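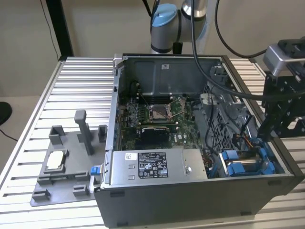
Figure 1. CPU insertion setup with the processor in the fixture nest and the socket open.

Learning to Seat a Desktop CPU from Demonstrations and Wrist Camera Images
Maricel Belmonte and Czesław Kubiak
Project report, submitted 21/09/2023

1. Summary

Our project looked at whether a robot arm can learn to put a processor into the socket of a used desktop computer. We recorded demonstrations, trained a policy on them, and tested it on the same type of computer. The trained policy seated the chip in 31 of 40 test runs. A scripted baseline with fixed waypoints managed 18 of 40. Most of the gain came from the last part of the motion, where the chip is close to the socket and small position errors matter most.

2. Task

One run starts with the processor in a recessed pocket of the fixture plate and the socket load plate open. The arm has to pick up the chip, carry it over the power supply side of the case, line it up with the socket, lower it, and let go. A run counts as a success if the chip lies flat and both alignment notches match the socket. Closing the load plate and the lever was left out. We tried it early in August and found that the force needed on the lever was more than we wanted to put through the gripper.

The tower lies on its side on the slotted table with the side panel off. We did not take out the graphics card or the drive cage. Removing them would have made the motion easier, but we wanted the arm to work around the parts that are normally there.

3. Fixture

The fixture plate is 3D printed in gray. The first version, which we called Jasau, held the chip too tightly and the gripper often lifted it at an angle. The second version, Ledesma, has a wider pocket. All results in this report use Ledesma. The wider pocket lets the chip sit slightly rotated, so the policy has to correct for that during the approach.

4. Data collection

We recorded 487 demonstrations by teleoperation. After checking them by hand we kept 339. The rest were dropped for one of these reasons: the chip was released too high, the operator stopped for a long time in the middle of the motion, or the camera images and arm positions were out of sync. The sync problem was our own mistake in the logging script and cost us a lot of good recordings.

Each demonstration contains wrist camera images, arm joint positions, and the gripper opening. Between recordings we moved the tower by up to 2 cm so the policy could not simply memorize one socket position.

5. Training

The policy takes the current camera image and arm state and predicts a short sequence of motions. We trained it on the lab computer, Netbridge, using the 339 kept demonstrations. We also trained a copy on all 487 to see if the filtering was worth the time.

6. Results

Scripted baseline: 18 of 40
Policy, all demonstrations: 24 of 40
Policy, filtered demonstrations: 31 of 40

The filtered policy failed nine times. In five of these the chip ended up resting on the edge of the socket frame. In two it was not picked up at all, and in the other two the arm stopped above the socket and did not come down before the time limit. The baseline failed mainly when the tower had been moved far from its starting position, which was expected.

The policy trained on all the data hesitated more above the socket. We think this comes from the recordings with long pauses, but we did not test that separately.

7. Limits and next steps

We used one type of computer and one type of processor, so we can't say how well this carries over to other boards. Lighting was kept the same during all tests. We also have no force sensing at the wrist, and the socket pins are easy to bend. For the next version, Flornier, we plan to add a force limit on the downward motion and collect more recordings that start with the chip already slightly off the socket. The lever step would come after that.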